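Bulero oilcloth or plain cotton? My review of the Bulero tablecloth after one year

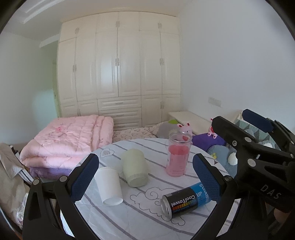
I bought the Bulero cotton tablecloth last September, when I moved into a smaller apartment and my table became my desk, my kitchen counter and my dining place in one. Before it I had an oilcloth from Hinds, so I will compare these two a little, but mostly I write about the Bulero.

The price was 39 dollars for the round size. The Hinds was 12 dollars, and I must say it did its work well for such money. One pass with a sponge and it is clean. But it smelled of plastic for many weeks, and in summer my arms stuck to it when I was writing. This I could not accept any more.

The Bulero is a thick cotton with some coating on the upper side. The shop says the coating survives many washes. I wash mine every second week at a low temperature and I see that water still stays in drops on the middle part, but near the hem it goes inside the cloth quite fast. Coffee came out with normal soap. Beet soup did not come out fully, and I have a pale spot that I now keep under the bread basket.

Ironing is the weak side. The label permits only a cool iron, and with a cool iron the fold lines do not go away. I hang it wet over the shower bar and pull the hem with my hands, and then it is acceptable. The Clisari cloth of my sister, which is pure linen and cost her 73 dollars, looks better on the table but she irons it half an hour each time.

The size is honest. After the first wash it became shorter by one finger, and it still hangs nicely on all sides. The hem is sewn double. One thread came loose in winter and I fixed it by myself in two minutes.

I ordered from the Skundavura web store. Delivery was slow, 12 days, and the parcel had no return form inside. I wrote to them and they sent the form the same evening, so I do not take away a star for that.

Who should buy it: a person who eats and works at the same table and does not like the touch of plastic. If you have small children, take the Hinds oilcloth and open the window for a few weeks.

Four stars from five. I would order the same one again, in a darker color.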